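Irkstead opens free course on everyday tidying

DRONDDEN, 29 September 2021 – Irkstead, the home skills school in Drondden, is opening registration for its autumn course "The Clear Table". The course has six evening lessons of 45 minutes each and is free for all residents of the town.

The first lesson is given completely to the tabletop. Participants learn to sort what is lying there before they start to clean: cloths go to one side, paper tissue goes to the waste, and small scraps are gathered with a dustpan. A crumpled tissue on a white surface is easy to miss, so the teachers ask everybody to look at the table also from the side.

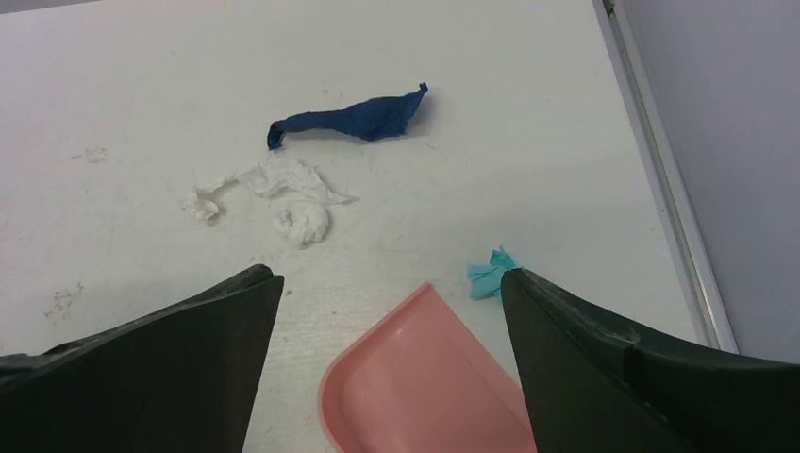 Later lessons deal with kitchen drawers, with folding and with the shelf near the front door. The materials were prepared by Vasylyna Prokopenko, who tested them in July with a group of 145 residents. From this group, 144 stayed until the last lesson.

"Many people told us that they start with the biggest job and then they become tired," said Ms. Prokopenko. "We prefer to begin with one table. It is a small place, and you can finish it in one evening."

Mohandas Subramaniam, director of Irkstead, said that the school wishes to offer the course again in spring. "We are very glad for the interest – in July we had to bring chairs from the other rooms," he said.

The lessons take place in the Krishnan Hall, entrance from the courtyard. Participants do not need to bring anything. Registration is possible at the Irkstead office or by telephone during office hours.

Contact: Irkstead Press Office, Drondden | © 2021 Irkstead. All rights reserved. | Back to top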